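Bollos al vapor: por fin le he cogido el punto

Llevo desde septiembre con el tema de los bollos al vapor y ya tocaba contarlo aquí, porque estoy encantada. Todo empezó con Bergþóra Nørgaard, que me pasó su receta de masa escrita en el reverso de un sobre, sin cantidades de agua («la que pida», ponía). Pues nada, a probar. La primera tanda salió dura, la segunda se arrugó entera y con la tercera ya me puse a dar saltos por la cocina.

El cambio grande ha sido pasarme a la vaporera eléctrica. Antes lo hacía con una cesta encima de una olla que no encajaba del todo y se me escapaba el vapor por todas partes. Ahora la enchufo, pongo el agua, coloco la bandeja y me olvido. Además me gusta cómo queda en la mesa, con la olla de acero tan brillante y ese dibujo de aros en beige y marrón de la base — me recuerda a la vajilla de mi abuela.

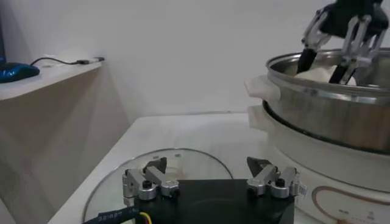
La olla sobre su base eléctrica y, al lado, la tapa de cristal.

La masa la dejo reposar tapada hasta que se ve bien hinchada, y después la divido en 8 porciones. Formo los bollos, les hago los pliegues arriba (esto es lo que más me ha costado, los primeros parecían calcetines) y otros 15 minutos de reposo antes de que vean el vapor. Luego, 14 minutos de cocción con la tapa puesta y sin abrir. ¡Sin abrir! Bergþóra me lo subrayó dos veces en el sobre y tenía toda la razón. Al apagar espero un poquito y levanto la tapa despacio, inclinándola para que las gotas caigan fuera y no encima de los bollos.

Los pongo en la bandeja bien separados, porque crecen más de lo que parece y si se tocan se pegan. Prefiero hacer dos tandas tranquilas que una apretada.

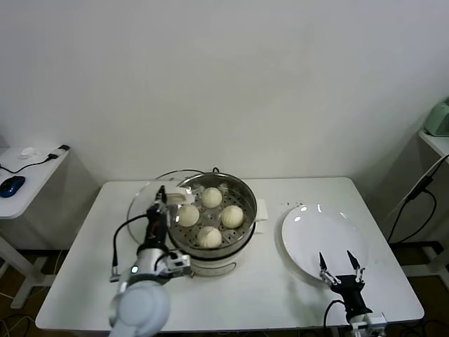 Cuatro bollos en la bandeja y el plato grande esperando.

El plato grande blanco es mi favorito para servirlos, caben con holgura y se pueden poner los cuencos de salsa en medio. Un paño doblado cerca viene de maravilla, que el borde de la olla quema lo suyo.

Los que sobran los congelo ya cocidos y los recaliento al vapor, nunca en el microondas, que se quedan como goma. La próxima vez quiero probarlos con un relleno de setas y cebolleta que me tiene intrigadísima. Si alguien tiene un truco para que los pliegues no se abran por arriba, ¡que me lo deje en los comentarios, por favor!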